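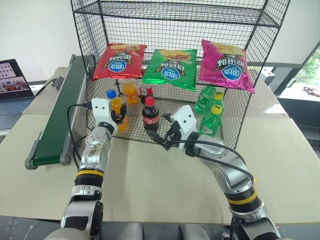 From: Tegan Halliday
To: Costigan Snack Swap list
Date: April 13, 2025
Subject: Re: [swap] What do you do with the crumbs?

Vignesh Annamalai wrote:
> Has anyone cooked with the broken chips from the bottom of the bag?
> I have 2 bags from the last swap that are mostly dust and I hate
> throwing them out. My mother used to put them on yogurt rice, but
> I'd like something hot. Also, does the flavor powder burn?
>
> Vignesh

Vignesh, yes! All the time! I've been hoping somebody would bring this up, so forgive the length.

The powder does burn, but slower than you'd think. It's the sugar in it that goes first, so the sweeter flavors (tomato, barbecue, anything with honey) need a cooler oven. I keep those at 350 and put the crumbs on for the last ten minutes only. Plain salted can go in from the start and comes out a lovely deep gold.

My standby is a potato and egg bake, which sounds like far too much potato and isn't. Slice two onions thin and cook them slowly until they slump, beat six eggs with a splash of milk, stir in the onions and a couple of big handfuls of crushed chips, and let the whole thing sit for five minutes before it goes in the pan. The chips drink up the egg and turn soft, a bit like a Spanish tortilla without the peeling. Don't salt it. I salted it once and we ate it with a lot of bread.

Cucumber chips, if you ever get hold of them, are wonderful over cold noodles. I know Josué can't stand them (hi Josué) but try it with sesame oil and a little black vinegar — the cool, green smell comes right up off the bowl.
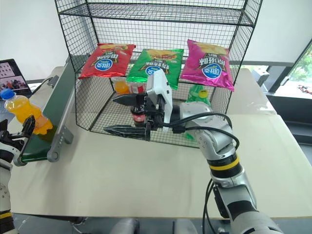 3 min read

Fish is the other thing. Any white fish, a thin layer of mayonnaise, crumbs pressed on top, hot oven. Ataahua did this with lime chips for the August potluck at Bollum and there was none left by the time I'd found a plate, so I only have the word of everyone else at the table, and they went on about it for weeks.

A few things that didn't work for me: meatballs (greasy), pancakes (I don't know what I was thinking), and shrimp chips on mac and cheese, which my brother liked and I didn't. Chips that have gone stale are fine for the egg bake but no good as a topping, even after a spell in the oven. They crisp up and still taste old.

For storage, I tip each flavor into its own jar and write the flavor on the lid. Mixing them all seemed like a good idea until I had a jar that tasted of nothing in particular. They keep two weeks or so in a cupboard, longer in the freezer.

Vaughan, didn't you have a recipe for a chip crust on a savory pie? I remember leeks. Please post it if you still have it, I never wrote it down!

And Vignesh, please tell us how your mother does the yogurt rice. Do the chips go in at the end, or does she let them soften? I have rice left over from last night and I'm ready to go.

Tegan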